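3.2 Surface Condition of the Relief Panels

The arch at Mudgway carries its relief panels on the inner faces of both piers, at a height that puts the lower edge of the carving just above the reach of a standing visitor. The panels were cast in bronze by the Vurkham foundry and set into shallow limestone recesses. Earlier accounts treat the two as a matched pair. Our inspection in May does not support this. The east panel, which shows the mounted general and his escort, has a thicker casting wall and a coarser surface in the background areas, while the west panel was finished with more chasing around the figures.

Dust settles in a pattern set by the depth of the carving. The horse's neck and the rider's folded cloak project far enough to form ledges, and the heaviest deposits lie on these upper surfaces. The hollows beneath them hold less dust but more salt, carried in by water running down from the joint above the recess. Hayashi and Lò (the Trodow survey) recorded the same division on freestanding statues, although their sites had no overhead cover and were washed directly by rain.
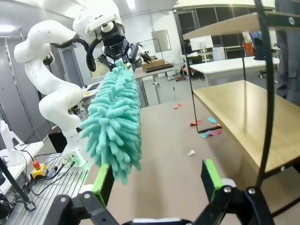

Figure 3. Microfiber duster held in a two-finger gripper on a white robot arm.

Loose dust and bonded crust were recorded separately. Loose dust was defined as any deposit that could be lifted with a dry, soft tool under no applied pressure. Everything left after that step was classed as crust and mapped on tracing film at full scale. The distinction matters for the inscription band, where old wax has trapped fine grit in the letters and gives them a gray cast that is easily mistaken for corrosion. Two letters in the general's name were read as damaged in the Jultness inventory – both are intact under the wax.

The patina on the east panel is brown on the raised areas and pale green along the drainage lines. We found 21 pits on the horse and rider, most of them on the near foreleg. None passes through the casting wall. The west panel has three, all near the lower fixing. The difference follows the path of the leaking joint and does not require a difference in alloy, as was once proposed. Sampling of the metal itself was outside the permit, so the question of alloy remains open and is taken up again in Section 5.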